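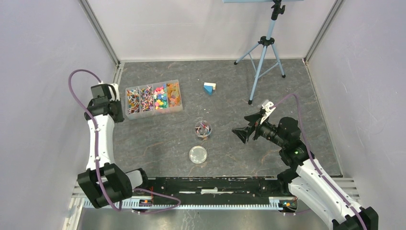 Why Sorting Your Craft Stuff Is Really Science

Somewhere in your home there is a drawer full of beads, bits of string, a dried-up marker and one button that belongs to no known shirt. Grown-ups call this a mess. Scientists would call it a mixture, which sounds much better when you're in trouble.

A mixture is a bunch of different things jumbled together. The nice part is that you can pull them apart again. To do it, you pick a rule. Scientists call that classifying. You can call it sorting.

Say you sort by color. Now all the red things live together, and a red pompom shares a room with a red stick. They have nothing to talk about. So you try shape instead: sticks with sticks, cubes with cubes, flat pieces with flat pieces. Better – until you want something blue and have to look everywhere.

Neither rule is wrong. Each one answers a different question.

Adanech Tekleab teaches an after-school craft club on Mondays and owns 2,000 small colorful objects. She knows because she counted them one April, and she does not recommend it. Her rule is shape first, color never. "Fuzzy things and cubes can share," she says. "Sticks get their own place. Sticks tangle."

Try it yourself. You'll need a tray with compartments, or an egg carton, and a handful of small things.

Sort them by one rule. Tip them out. Now sort them by another.

Did anything refuse to fit? A wedge joined to a cube is a good troublemaker. Is it a wedge? Is it a cube? You may have to invent a new group, and museums have to do that too, only with beetles.

When you're done, put the lid on before the cat comes in.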